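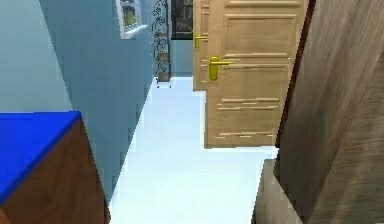

D'après Hanne, on se trompe d'avion depuis le début : ce n'est pas la cellule qui coûte cher à remettre en vol, c'est tout ce qu'on n'a plus pour la tester au sol. Elle me l'a dit ce matin avant même que j'aie posé mon sac, et je le note tout de suite parce que sur le moment j'ai répondu une bêtise (j'ai dit « oui, enfin, les réacteurs quand même »).

Août, 9 h 40, atelier du fond. Reprise du dossier sur les vieux biréacteurs d'entraînement, ceux que Gondberg voudrait sortir du stockage pour en faire des avions plastrons. Rappel pour ceux qui ouvrent le cahier ici : on ne nous demande pas de les remettre en vol, on nous demande de dire si le circuit hydraulique peut être rééprouvé avec du matériel d'aujourd'hui. C'est tout. Chaque fois que je vais en réunion j'en ressors avec trois questions de plus, sur les sièges, sur les radios, sur la doctrine d'emploi... je recopie ici la seule qui nous concerne et je laisse les autres à Ánh.

Repris la pompe principale sur le banc. Première montée en pression un peu molle, deuxième pareil. J'ai purgé, encore purgé, et à la troisième ça a enfin ressemblé à la courbe de la notice d'époque, avec quand même un creux au début que je n'aime pas. Gwawr pense à un clapet qui colle. Moi je penchais pour de l'air dans le flexible de retour, mais bon, le flexible on l'a changé la dernière fois, donc elle a sans doute raison. À démonter demain matin, pas ce soir, je vois déjà comment ça finirait.

Les joints : c'est la partie pénible. Ceux d'origine sont durs comme du bois, on s'y attendait. Le lot envoyé par Howells est à la bonne cote sur le papier, sauf que sur 20 joints j'en ai écarté 4 à la loupe, des bavures au plan de joint, toujours du même côté. Je les ai mis dans un sachet avec une étiquette, dans le tiroir du haut, NE PAS remettre dans la boîte (Iolo, je te regarde). J'ai écrit à Howells, pas de réponse pour l'instant.

Discussion à la machine à café avec Iolo et Dwynwen, je résume avant d'oublier. Iolo trouve que toute l'affaire n'a de sens que si on a beaucoup de cellules en bon état pour en cannibaliser une partie. Pour faire le méchant à l'exercice, simuler une attaque à basse altitude, occuper les radars, un vieil avion léger suffit largement et l'heure de vol coûte bien moins que celle d'un chasseur de première ligne. D'accord là-dessus. Dwynwen n'y croit pas du tout : pour elle, un drone cible fera ça aussi bien d'ici peu et personne n'aura à s'asseoir dedans. Je lui ai demandé qui apprendrait alors aux jeunes pilotes à se battre contre quelqu'un qui triche – elle a ri mais elle n'a pas changé d'avis. Moi je reste entre les deux. J'aime ces avions, ça n'aide pas à être objectif !

Ce que je retiens quand même de la remarque de Hanne : les valises de test. La procédure d'époque suppose une valise par circuit, et on n'en a plus une seule complète. Il manque les raccords, et les manomètres sont gradués dans des unités que je dois convertir à chaque lecture (erreur de ma part hier, corrigée au crayon deux pages plus haut). Trutent dit pouvoir refaire les raccords d'après nos relevés. Leur devis est correct, leur délai beaucoup moins. Zulader propose autre chose, un boîtier d'acquisition unique avec quatre voies, qu'on brancherait sur n'importe quel circuit. C'est séduisant, sauf que la procédure devrait être réécrite puis acceptée par le client, et là on parle de mois de paperasse.

Mon avis du jour, qui vaut ce qu'il vaut : prendre les raccords chez Trutent, garder la procédure ancienne pour la première cellule, et essayer le boîtier en parallèle sans rien promettre à personne. On aurait les deux courbes côte à côte et on arrêterait de discuter dans le vide.

14 h 15. Ánh est passée avec les fiches de stockage. Les dates d'inhibition des circuits ne collent pas avec les étiquettes relevées sur les vérins, pour au moins une des cellules. Soit on a recopié de travers, soit les vérins ont été échangés entre avions pendant le stockage, ce qui se faisait beaucoup. Si c'est ça, il faut reprendre les numéros un par un. J'ai commencé par le train avant, rien d'anormal. Le reste attendra que j'aie de meilleures photos des plaques, celles qu'on a sont floues.

À faire :
démonter le clapet avec Gwawr
relancer Howells pour les bavures
demander à Trutent si le délai tient sans la visserie
retrouver la page des conversions et la scotcher au banc, une bonne fois
rendre la clé dynamométrique à Dwynwen

17 h 50, ajout. Remonté une fois en pression avant de couper, juste pour voir. Toujours le creux, au même endroit.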